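The Ferry to Skandeslow

The ferry was cancelled at noon, and by one o'clock everyone who had meant to cross to Skandeslow was sitting in the waiting room with their coats on. My mother's sister had left me her house there. I had a key, a letter from the solicitor and a sandwich.

The woman in the ticket office said the wind might drop by evening. She had a radio on low. A man asked her whether the morning boat would be any better and she said she sold tickets.

I had been to the house once, when I was 11. I remembered a cold kitchen and a drawer full of string. My aunt had worked for the Femine line as a ship's hairdresser, and she cut my hair that week without asking. She did it quickly and well. My mother cried when she saw it, and the two of them did not speak again until February, and then only by letter.
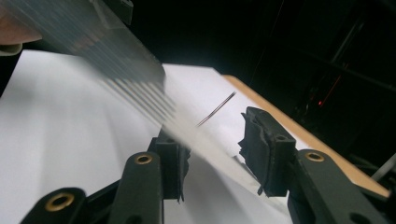 After that I knew my aunt by her Christmas cards. They came from the Zimora, which was the last ship she worked on, and later from the island. She never wrote more than her name. One year she put in 200 pounds, in old notes, and my mother sent it back.

At four the woman came out and switched on the heater. She told me the house at the top of the hill had been empty since the spring, if that was the one I was going to. I said it was. She said my aunt used to come over on the first boat every month and go home on the last, and that she always bought a return, though a single each way was cheaper.

"Did she say why?" I asked.

"No," the woman said. "I told her often enough."
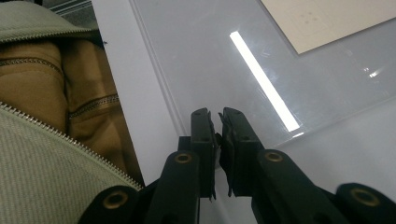

I ate half the sandwich and read the solicitor's letter again. The roof needed work. There was a debt of 400 pounds to the coal merchant, and a neighbour had the hens. At the bottom, in the list of contents, someone had typed: one barber's chair, fixed to floor.

The wind dropped a little after six. We went down the ramp in single file, and a boy in a MacRitchie boatyard jersey took our tickets. Mine was a single. I stood on the ramp looking at it until the people behind me began to push – then I went back up to the office and asked if I could change it.

The woman already had the till open.

"Return?" she said.

I said yes, and paid the difference.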